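# Standby power and socket sharing in a student house

Project report, module 2, draft handed in 13 June 2020

**What we wanted to know**

How much gets left plugged in at Erkel House when it isn't being used, and would people switch off at the strip if it was easier to reach. Started in February with a different question (lighting) but the landlord changed the bulbs so that was the end of that.

**Method**

Went round the rooms with a plug-in energy meter borrowed from the Lammers workshop. Each appliance read twice, once in use and once left on standby. Wrote down where the strip was – floor, desk, behind the bed – and if it had a switch. Then a short questionaire, paper copies, put under doors. Some came back with only the first page filled in, those are still included where they could be.

Kitchen left out. Fridge has to stay on anyway and the cooker is wired in.

**Results**

- 65 appliances logged, mostly chargers, lamps, speakers
- worst for standby was an old stereo in the top room, second was a games console
- phone chargers with no phone on them hardly moved the meter, which we didnt expect
- strips behind beds almost never switched off
- two people said they didn't know theirs had a switch

Total cost over the year for the whole house came to 289 in our spreadsheet (pounds, at the Sumham tariff). This assumes everything on standby all the hours it isn't used, so read it as a top figure.

**Moving the strip**

For the second part we asked people to have the strip up on the desk or table instead of on the floor. Cord out to one side, switch end where you can get at it, and only the plugs you need that day. Same idea as this one, a single small white plug in the end socket and the rest left free:

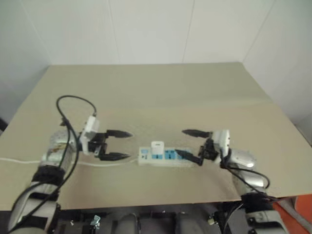 Jozef Hermans thought we should have asked about trailing cords before we asked anyone to move anything, and that a strip on a desk is fine until someone puts a mug of tea next to it. Fair point. We added a line on drinks to the instruction sheet but only for the second week, so the first week's group never saw it.

Most people kept the strip on the desk for the fortnight. In the Lorka annexe they mostly put it back on the floor, desks there are tiny.

**Problems**

Meter doesn't read well at very low loads. No control group. Exams in the middle of it, so people were in their rooms more than usual and had things on more.

**Still to do**

Redo the stereo reading – the two numbers don't match. Add questionnaire as appendix. Return meter.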